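Library > Business Law > Corporations > Registered Agents

Registered Agent

By Wendy Whiteley
Updated in April

A registered agent is the person or company that a business names to receive legal papers and official mail on its behalf. Nearly every corporation and limited liability company formed in the United States has to have one, and the name and street address of the agent are part of the public record kept by the state. In some states the same role goes by another name — resident agent, statutory agent, or agent for service of process — but the duties are much the same wherever you go.

The idea behind it is an old and sensible one. A corporation is a legal person, but it has no front door of its own to knock on, and its owners may live a long way from the state where the papers were filed. If somebody wants to sue the company, the court needs to be satisfied that the company was told about it. Handing the summons to the registered agent settles that question in most cases, and the time for filing an answer generally begins to run from that delivery, whether or not the agent remembers to pass the envelope along to the owners (and a good many sad stories in business law begin with an envelope on the wrong desk).

Who may serve

The rules are set by each state, though they follow a common pattern. The agent may be an adult who lives in the state, or a company allowed to do business there. An owner or officer can often fill the role, and in small family firms that is the usual arrangement. The agent must have a physical street address in the state, called the registered office, and a post office box by itself will not generally do. Someone should be there during ordinary business hours to accept papers in person.

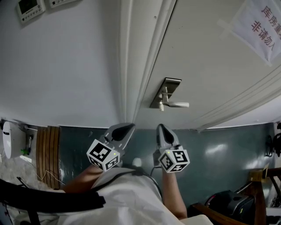
Can a company act as its own registered agent?

In many states the company itself can't be named, although one of its owners, officers or employees usually can, so long as that person meets the residence and address rules.

Commercial agents

Plenty of owners would just as soon pay someone else to do the waiting. A commercial registered agent keeps a staffed office, scans whatever comes in, and sends it on to the client. Akolgo, a small agency in Trostusthorpe, is fairly typical of the local kind, and looks after up to 200 companies from a single office. Among its clients is Dukine, a maker of garden tools that does business in 3 states and so needs an agent in each of them — a point that catches many growing companies by surprise!

Changing or losing an agent

A company may change its agent whenever it likes by filing a short form with the state, usually for a modest fee. An agent may also resign, and state law will typically allow a period of notice so that the company can find somebody new. Letting the position sit empty is a poor idea. The state may mark the company as out of good standing or, after enough time has gone by, dissolve it, and a court may permit papers to be served on a state official in the agent's place.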